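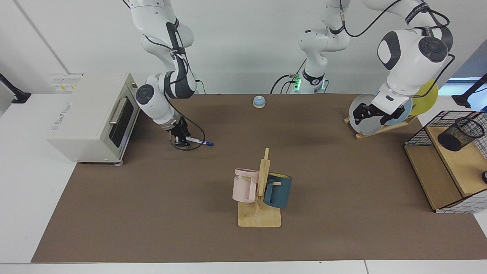 I label everything in my kitchen since we moved to Prurneck. The habit came from my neighbour Mitsuko Imai, who writes the date on each box before it goes in the freezer, and in July I started to do the same. A good pen matters more than I thought. The one I like now has a white barrel and a dark blue cap, like the marker lying on the brown mat near the cream toaster oven. Before it I used a cheap one with a thin point, and after two weeks I could not read if I had frozen soup or apple sauce.

My system is small. I write the name of the food, the month, and how many people it feeds. For rice I write also the weight, usually 400 grams, as this is what we eat in one evening when my sister comes. I tried to write in my own language first, but then my husband had to ask me about every box, so now it is English — with some mistakes, he says.

The toaster oven is the other thing I want to mention. In our old flat we had only a big oven and I never used it for two slices of bread. With a small one I warm the frozen rolls straight from the box, eight minutes, and I turn them after five. I wipe the glass door in the evening, or the crumbs become brown and hard and I need a knife for them.

I still don't have a good place for the pen. In the drawer it disappears under the spoons, and on the table somebody takes it for the shopping list. Mitsuko ties hers to the freezer handle with a string. I think it looks a bit ugly, but she has had the same pen since last winter, and I am already on my third.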